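A Visit to the Shared Workshop in Clilton

I had wanted to see the workshop in Clilton since April, when a reader wrote to me that the members there were building a kitchen robot, and that they were doing the first part of it on the computer. On 6 December 2019 they had an open evening, and I took the bus from Gralitz. The trip is not long, but the stop is badly marked and I walked past the door two times before I saw the sign.

The workshop is in the back part of an old dairy. In the front are the wood saws and a laser cutter, and behind a glass wall there is a warmer room with desks. Visitors paid nothing, but there was a box for coins next to the coffee. I put some in. The coffee was strong and I had more of it than I should.

The project is called Wattimena. I asked where the name comes from and received three different answers. The idea is that an arm stands by the kitchen counter and learns to pick up ordinary things and put them in their place. The members do not own such an arm yet. They have a table frame, welded by themselves, and a simulator, where they can build the kitchen and change it as often as they like.
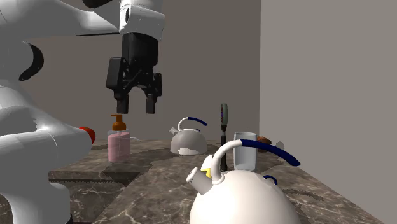
I should explain how they divide the work, because I found this the most useful part of the visit. One group makes the models of the objects. They measure a thing at home, draw it, give it a weight, and then drop it on the virtual counter to see if it behaves well. In the beginning a cup fell through the marble and disappeared, and a spoon was shaking all the time like it was afraid. The second group writes the motions of the arm. The third group is the smallest, only 2 people, and they keep the list of what went wrong. The list had 1472 lines on the evening I was there. They let me scroll in it. Many lines say only "slipped", but there is also one that says "do not know, ask again tomorrow".

At the next desk somebody had opened the settings for friction. I was allowed to try it myself. With a low number everything slides from the fingers like soap, and with a high number the fingers will lift a thing by one corner, and this looks very wrong. Finding the middle took them nine evenings, and they are still not fully happy with it.
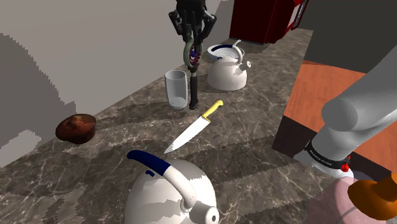

The question I had brought with me was about grasping, because in my own small project at home (an arm from a kit, with very weak motors) this is where I always stop. My gripper likes boxes and nothing else. A member told me to begin with easy shapes and then go soon to the unfriendly ones, and not to stay with boxes for a year like I did. Their own counter has a good mix for this. A muffin and a drinking glass ask for very different fingers, and a ring-shaped piece with an olive green rim, which the gripper had between its two fingers, is again another problem, because one must decide where on the ring to take it. The knife with the yellow handle I would leave for the last. At home I will try first with a roll of tape.

Later we looked at the real table. It is heavier than I expected, and the feet are screwed to the floor. The plates for the top came from Drurwood, a firm that sells leftover steel, and one of them was cut too short, so there is a gap at the back side that they filled with a strip of oak. I liked this strip very much. The cable channel is still open and somebody had put pencils in it.

What I missed a little was a printed sheet to take home. Everything was explained by talking, and it was loud near the saws, so I surely lost some details. Also the room with the desks is small, and with over a dozen visitors it was difficult to see the screens from behind. If you go, go early - after the first hour it becomes full. The next open evening is planned for spring, and the object files can be copied if you bring your own memory stick.

Comments

Thank you for this report. Do they accept members who live outside Clilton? I am one hour away by train.

Reply from the author: Yes, I asked the same. You pay the same fee, but you must come once for the safety lesson before you use the saws.

The friction part made me laugh, I had the shaking spoon too. Mine stopped when I made the time step smaller.

Nice to read. Please write again when the real arm is on the table!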